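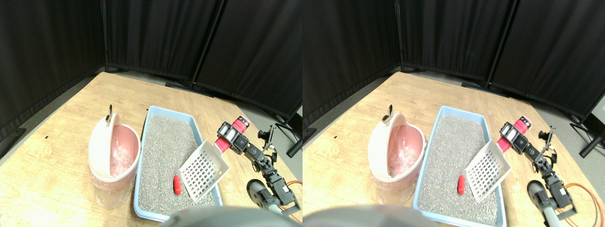 件名: Re: [Mistberg-ML] 猫砂アーム、柄がすべる件
差出人: Leonardo Pace
宛先: Mistberg 自作ロボット・メーリングリスト

皆様

いつもお世話になっております。Pace です。お返事が大変おそくなり、申し訳ありません。前回の質問を下に引用して、順番に答えます。日本語におかしいところがありましたら、どうぞ直してください。

> Pace さん
> 5月の集まりで Grunis の話を聞いてから、自分も家で同じようなものを作り始めました。
> スコップを持つところまではできましたが、砂に刃を入れると柄が指の中で回ってしまいます。
> 握る力を強くすると、今度はサーボが過負荷で止まります。
> 質問は三つです。
> ・柄に何か付けていますか。
> ・すくったあと、砂はどの高さでふるっていますか。
> ・ごみ箱のふたもアームに開けさせていますか。
> お時間のあるときで結構です。

一つ目の質問について。
私もまったく同じ問題で、かなり長い間こまっていました。最初は制御の方が悪いと思い、Zinchenko(握る力を管理する自作のプログラムです)を何度も書き直しました。けれども、元の柄が平たくて薄いので、指が細い線でしか当たっていなかったのです。今は柄の側を赤い筒にして、そこを握らせています。太さがあると、小さい力でも回りにくくなります。握る力の設定は、以前より下げることができました。

筒を使う場合は、中で柄が遊ばないように詰め物をしてください。私は古いゴムのシートを巻いて入れました。ここがゆるいと、指はしっかり握っているのにスコップだけが回るという、とてもわかりにくい故障になります。私はこれで一晩を使いました。

指の内側のパッドも大事です。硬い樹脂のままだった時は、筒の表面ですべりました。やわらかいものに替えたら、よくなりました。ただし、厚すぎるパッドは手先の位置がずれますので、薄いものをおすすめします。替えたあとは、必ず原点を取り直してください。

二つ目と三つ目の質問には、作業日誌から写した方が正確だと思います。少し長くなりますが、お許しください。 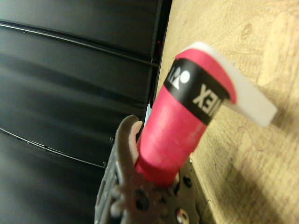
Kivham 共同工房、2024/11/24

手首のカメラで握りの位置を確認。歯のある指が筒の左側に当たり、パッドも筒に触れている。筒は少し斜め。この角度を今日の基準の姿勢とする。黒い帯の白い文字は「EX」が逆さに読める向き。持ち直しで筒が回ったかどうかは、この文字の向きで判断できる。前から印を付けるつもりだったが、文字があるので印はいらない。

すくう動作。肘のサーボの値は、刃を砂に入れる時が 1,605、上げ切った時が 3,019。間をまっすぐ補間すると、途中で刃の先が下を向く。手首を先に少し起こしてから肘を上げるように順番を変えた。

目標は赤い小さなものを砂の上に置く。色で探すので、照明は工房の明るい方にしておく。暗い方では砂の影を目標と間違えた。練習は 10 回を一組とし、組の間にサーボを休ませる。

ふるう高さは、トレイの縁より上で、なるべく低く。高いと粒がはねてテーブルに出る。振り幅は小さく、速さは中くらい。速くすると柄の根元に力がかかり、基準の姿勢から筒が傾く。
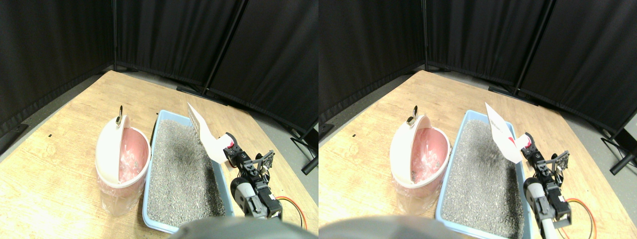
上げたスコップから砂がトレイに落ちるところ。左右のカメラの映像。

日誌の写しはここまでです。少し補足いたします。

ふるう高さは、数字をそのまま使わないでください。サーボの値は私のアームの取り付け方で決まっていますから、あなたのアームでは別の姿勢になるはずです。トレイの縁に刃が当たらない一番低いところを手で探して、そこから少しだけ上げるのがよいと思います。

ごみ箱のふたは、アームには開けさせていません。人が先に開けておきます。ふたの上に金属の輪があるので、指をかけて引くことはできそうなのですが、スコップを持ったままでは無理です。一度スコップを置いて、ふたを開けて、また持つという手順になり、持ち直した時に筒の角度が変わります。これが解決するまでは、人の手で開けます。中の袋は、縁がふくらんでいるとスコップに引っかかりますので、始める前に口を広げておいてください。

それから、過負荷で止まるというお話ですが、電源も一度見ていただけますか。私の場合は、握る動作と肘を上げる動作が重なった時に電圧が下がっていました。2 つの動作を少しずらしただけで、止まらなくなりました。もし線が細くて長いようでしたら、先にそちらを替えた方が早いかもしれません。

ケーブルはアームの右側に逃がしています。左に回すとごみ箱に近すぎて、捨てる動作の時に引っぱられます。

もし可能でしたら、あなたの指の形と、止まった時の電流の記録を送っていただけないでしょうか。Zinchenko の設定ファイルは、コメントがまだ全部イタリア語なので、日本語に直してからこのリストに送ります。急ぎの方は、そのままでもよければ個別にご連絡ください。

どうぞよろしくお願いいたします。

Leonardo Pace
Grunis 製作係 / Kivham 共同工房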